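Search tickets

Ticket: Gripper closes late on replay of taught pick, remote control sessions only
Product: Clovon teach pendant and handset
Opened by: Bergþóra Hjaltadóttir
Site: Ankrah, bench cell
Status: Resolved, one item open

Problem

Tasks taught with the handset (remote control mode) replay with the gripper closing after the arm has already started to lift. Tasks taught by hand, with the arm in free drive and the operator pushing it, replay correctly. Same arm, same gripper, same bench, same objects. The fault appeared after the July update of the handset firmware. Before that we taught in both modes and could not tell the recordings apart on replay.

What I have tried

Restarted the controller and the handset. No change.

Re-paired the handset. No change.

Deleted the taught task and recorded it again from an empty slot. The new recording has the same fault.

Taught the same pick by hand, saved it, replayed it 8 times. Eight good picks. Taught it again with the handset, replayed it 8 times. The gripper closed late on every replay, and on four of them it closed on nothing.

Swapped the handset cable for the spare. No change, and the spare is a worse fit at the connector, so the original is back on.

The wrist view from a handset session is attached. I had stopped the approach with the fingers still open on both sides of the dark ribbed surface, before any close command was sent.
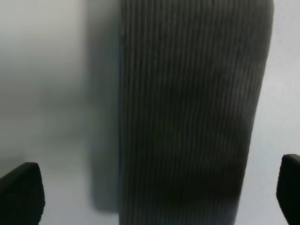 Grażyna Nowakowski: Please check the time source before anything else. In free drive the controller stamps the arm and the gripper with the same clock. In handset mode the arm pose is stamped by the controller and the gripper command is stamped by the handset, then the two are merged when you press Save. If the handset clock runs behind, every close event lands late in the merged file. You would not notice while teaching, because live commands ignore the stamps. Export one recording from each mode and compare the first close event against the arm pose at that moment.

Exported both. Results:

Hand-taught file: close event falls inside the pause at the bottom of the approach, where it should.

Handset file: close event falls 40 ms after the first upward motion.

I did press the trigger during the pause. The live arm also closed during the pause, which I can confirm from the controller's own event log. So the stamp is wrong and the command is right. This matches what Grażyna describes.

One thing that confused me for most of a morning: the error does not grow over the session. I had expected drift. A recording made right after pairing and one made before lunch show the same offset. That points to a fixed delay added somewhere, and a clock that is slowly losing time would look different.

Second observation. The merge tool has a field called "input smoothing" which was set to 4 after the update. I do not remember it being there before. The release notes say it averages the stick input over that many samples to reduce shake in taught paths. They do not say whether it touches the trigger. Set it to 0 and taught a new pick.

With smoothing at 0 the close event is back inside the pause. Path is visibly rougher on replay, mainly in the last part of the approach, where my thumb is not steady. Usable, but I would not hand it to a customer.

Next test was a full bench layout, to see if the offset depends on the object or on where it sits. Basket at the back, the lime out to the left, then the mango, the cube and the pouf going to the right. Gripper parked open over the left side before each recording.
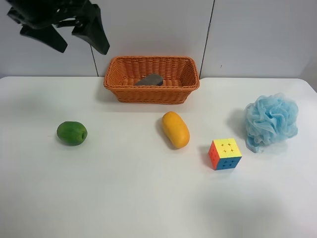
Can the old recordings be repaired, or do they have to be taught again?

They can be repaired. Open the file in the merge tool, choose Shift Gripper Track, enter the offset as a negative number, and save under a new name. The arm track is left alone. Do this only for files taught by handset after the update.

Results on the full layout: the offset is the same for every object and every position. It is a property of the recording and has nothing to do with the grasp. I also tried approaching fast and approaching slowly. Slow approaches hide the fault, because the pause at the bottom gets longer and the late close event still falls inside it. I suspect this is why the people at Urkitex have not reported it. They teach very slowly.

Workaround in use here:

1. Set input smoothing to 0 before teaching.
2. Teach the coarse approach with the handset and stop short of the object, fingers open.
3. Switch to free drive and guide the last part by hand.
4. Close the gripper with the button on the wrist, not the handset trigger.
5. Save, then replay at low speed before using the task.

Step 2 needs some judgment. On the lime I now stop well back, with the fingers wide apart and a clear stretch of table between them and the fruit,
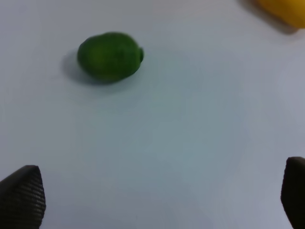

and then switch modes at that point. Switching closer in is possible, but the arm sags a little when free drive engages - not much, enough to bump something small. If the payload setting is wrong it sags more. Ours was still set for the old Niltulico fingers, which are heavier. Corrected that at the same time.

Grażyna Nowakowski: Confirmed on our side. The smoothing filter was applied to all handset channels, trigger included. The next firmware will apply it to the sticks only. Until then, keep smoothing at 0 or use the shift tool. I am marking the late close as resolved with a workaround. The sag on mode switch goes under its own item, please send the controller log and the payload value before and after you changed it.

Log and both payload values sent at 16:40. Leaving the sag item open.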